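Voretach Hand Gripper Pair — for kitchens and packing rooms which begin with automation

The Voretach pair is a left and a right gripper, held in the hands. Your own people do their usual table work with them, and from this work the Jestach arm later learns the task. No programming is needed at your site.

At Bermúdez, where lunch orders are packed, the first station was prepared on a Friday by Flor Ospina, the shift leader. She chose the movements and also the order of them.
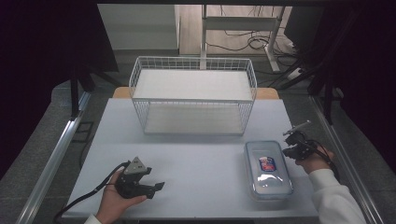

Both grippers in use at the table, with wire basket and lidded food container.

What changes for the staff? In the first weeks, the work is slower. One person is at the teaching table for at most 3 hours per shift, and the others continue as before. After that the arm takes the repeated lifting and the person goes to checking and labels. At Bermúdez the team of seven stayed seven, but the early start moved from four to six in the morning, and this was the point most discussed.

The finger pads are the part that wears. Please look at the inner side of each pad before the shift,
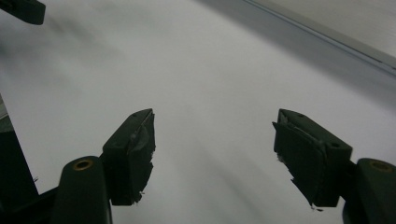 and change the grip layer when it begins to peel, because a loose edge can catch on thin film or on a label. Heriberto Ayala from our service in Kukness recommends to change both sides together — a new layer and an old one do not hold in the same way. Each pad is fixed by two screws.

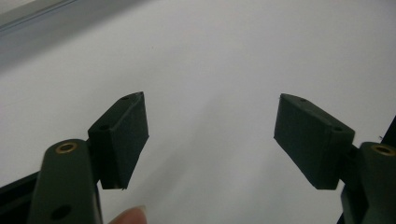 Finger pads in open position, arms with brass threaded inserts.

Supplied with the pair: cables, 4 spare pads, grip layer for more than 280 hours of work, printed guide.

Delivery from April. A training day at your workplace can be ordered separately. For left-handed staff, please tell us when you order.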